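FOR IMMEDIATE RELEASE

February 22, 2019

Ladwood students teach robot arms to handle a syringe, open evening coming up

LADWOOD - The after-school robotics club at Ladwood High is going into the last stretch of its biggest project yet, and the public is invited to come see it. Project name: Sinside. The job sounds small. A robot picks up a plastic syringe, draws colored water out of one measuring cup, carries it over and lets it go into another. No spills, if possible.

Spills have been possible.

The club has 14 members this year, grades 9 through 12. Most had never programmed anything that moves before the fall. They meet after classes and work in pairs, one student at the table and one at the laptop, then swap. Red food coloring goes in the water so that every drop that lands in the wrong place shows up on the white tabletop. Students wipe down between runs. Mostly.

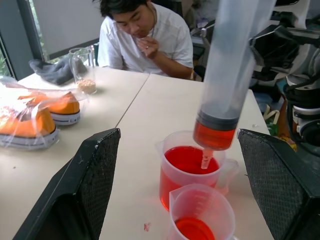

It's the letting go that gets you, one of the juniors on the pouring team said when asked about the hardest part, because the arm can hold a syringe all afternoon but pushing the plunger and keeping the tip over the cup is two jobs at once, and we only ever practiced them one at the time.

That was the lesson of January, more or less. The first plan was a single long routine, start to finish. It fell apart whenever a cup was moved even a little. The new plan breaks the task into short steps - reach, grip, lift, line up, push - and each step gets its own pair of students, its own page in the club notebook and its own list of things that went wrong. The lists are long. They will be on display at the open evening, uncut, coffee rings and all.

Why a syringe? The club voted on it. Other ideas on the board were folding napkins, sorting buttons and making a sandwich. The syringe won because several members are thinking about lab or nursing programs, and because the parts are cheap and easy to replace. Only colored tap water is used. No needles at any point, and the syringes do not go back to any medical use.

The project is entered in the Jireš Challenge, a regional contest for high school teams working with robot arms. Teams choose their own everyday task and get 60 minutes on the floor to set up, run and explain it. Judges score the run itself, the notebook, and how well the team answers questions. Ladwood entered once before, with a block-stacking routine, and did not place. The team says it learned alot from the notebook comments that year, which were blunt.

Equipment support comes from Pladatum, a local automation firm, which gave the club a $3000 grant toward spare parts, cables and gripper pads. Pads wear out. So do cups, for that matter. The company also opened its shop floor to the club for 2 visits this winter, and students got to see arms running all day at a pace they say made their own look like it was asleep. 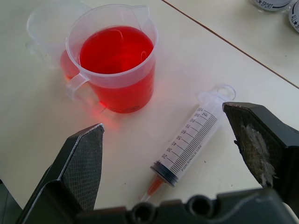 My daughter came home from the second visit and rearranged the whole kitchen so everything was "in reach," wrote a parent in the club's message book, and I still can't find the colander, but she talks about school at dinner now and she did not used to do that.

What visitors will see at the open evening:

Live runs of the full transfer, cup to syringe to cup, repeated through the evening. Some will work. Some won't, and the students will tell you why, or at least what they think.

A try-it table where anyone can guide an arm by hand through a simple pick and place. Younger kids need an adult with them.

The notebooks, plus a wall of printed mistakes sorted by step. "Line up" is winning.

Short talks by the student pairs on how they split the work, how they line the tip up with the cup, and what they would do over. Bring questions, the team needs the practise before the judges get their turn.

The open evening takes place in the robotics room, ground floor, use the entrance by the bike racks. Doors open after the last activity bus leaves. Free, no sign-up. Sleeves you don't mind getting pink are recommended for the try-it table.

The club is also looking for members for next year. No experience needed, any grade, and you don't have to like math (it helps). Students who would sooner write, draw or keep records are very welcome - the notebook counts for real points and right now it is being kept by whoever has a pen.

Clean plastic measuring cups, any size, can be dropped off at the front office with "robotics" written on the bag. Clear ones please. The club goes thru them quickly.

Press and photo requests: Ladwood High front office, marked Sinside. Students are available for interviews after classes with a signed parent form. Please allow a day or so for an answer, we are in the middle of testing.

###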